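Setting Up the Tilton Café Table
Part 4: Laying the first place

By now the top should be bolted to its base and the whole thing standing where you want it. I like to lay one place before I call a table finished, so grab a fork and a spoon.
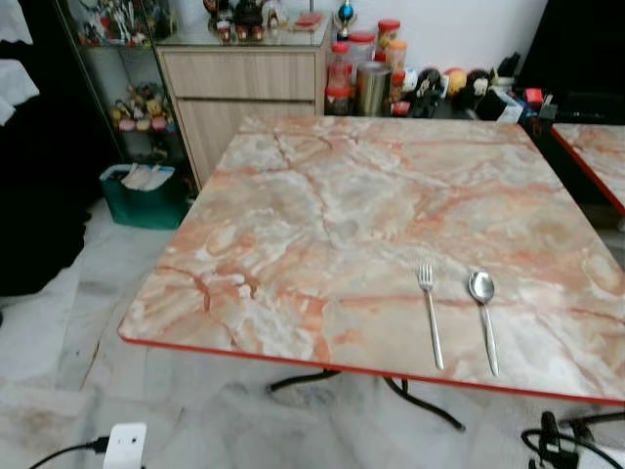

Step 1. Check for wobble
Press down on each corner in turn. If the table rocks, turn the foot under that corner a little at a time until it stops. I always overdo it and have to go back, so go slow!

Step 2. Wipe the top
Use a soft damp cloth and a drop of dish soap, then dry it. The marble pattern hides crumbs really well (ask me how I know), so run your palm over it afterward.

Caution: Keep scouring pads and bleach away from the top and the red trim.

Step 3. Lay the fork and spoon
Set them side by side near the front edge, fork on the left, spoon on the right, handles toward whoever's sitting down. Leave room between them and the edge so a sleeve doesn't sweep them off. Plates can go between the two if you spread them out – I keep mine close together until the food's ready.

Step 4. Try a chair
Sit down and slide in. Your knees should clear the base without you having to think about it. If they don't, turn the chair a bit or pull it back an inch or two.

Note: Putting two tables together? Level both first, then push them up until the trims just touch. Don't lift by the top – get a friend on the other side and carry it by the base.

Step 5. Tighten again later
Give the bolts under the top another quarter turn after 20 days or so of use. I do mine in September along with the chairs, and the wrench lives in the cutlery drawer so I can find it.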